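News > Company updates
Home | Paint | Stores | Press | Contact

Plernik brings its Quiet Walls paint line to Brokthorpe this September

Hi, I'm Rocío Robles, and I run the color studio at Plernik. I've been mixing wall paint for a living since I was old enough to carry the cans, and I don't usually write our press releases. I asked to do this one because I'm so excited I can't sit still!

Starting in September, our Quiet Walls line goes on sale at the Stovisia home store in Brokthorpe. There are 44 colors, and every one of them is a beige, a gray or something in between. (Yes, my sister asked if that was a typo. It isn't, and she has since painted her hallway with three of them.)

I love a loud yellow kitchen as much as anyone, but the letters we get are mostly about neutrals. People want to know why their gray went purple after dinner, or which beige won't look pink next to a cream shelf. We read 2,000 of those letters before we mixed the first test batch, and I still have a shoebox of the best ones under my desk.
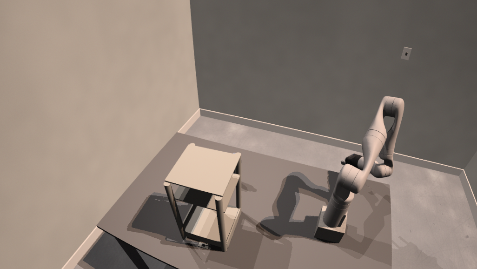

Beige meets a darker gray at the corner of a room.

The line comes in a soft matte finish and a wipeable one for halls and kids' rooms. A sample pot covers a good big patch, so please paint the patch! Put it near a corner, live with it for a couple of days and look at it at breakfast and again with the lamps on – that's when grays like to surprise you.

My own favorite is Đàm, a deep gray with a little brown in it. We went through 92 versions of that one color, and I kept sending it back until the whole studio was sick of me. I think it's at its best on one wall, with a paler shade next to it.
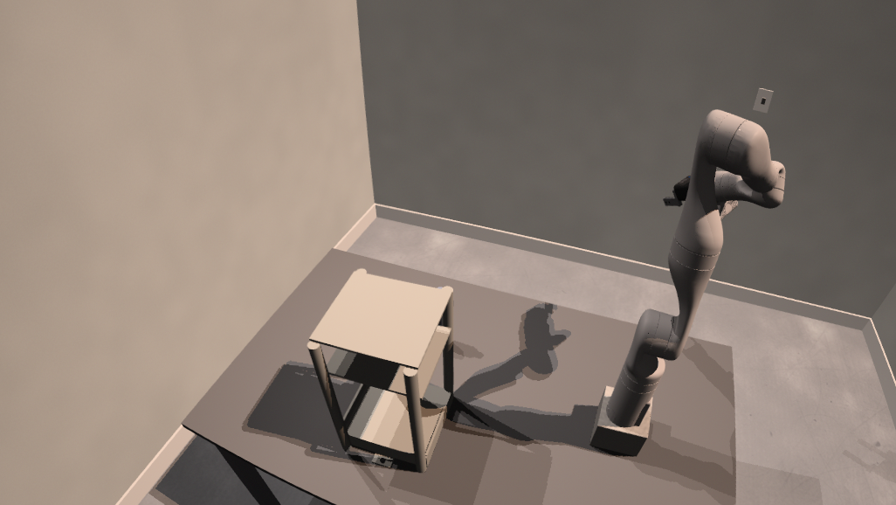 If you're pairing two shades, pick the darker one first. It's much easier to find a light color that gets along with a dark one than the other way around, and the Stovisia staff will have cards showing the pairs we like best.

On opening day I'll be at the paint counter from 10 a.m. until they turn the lights off. Bring a cushion, a curtain, a chip of your old wall, whatever you've got – I'll help you match it, and there's coffee.

Sample pots and color cards for press are available from the Plernik color studio. Ask for Rocío.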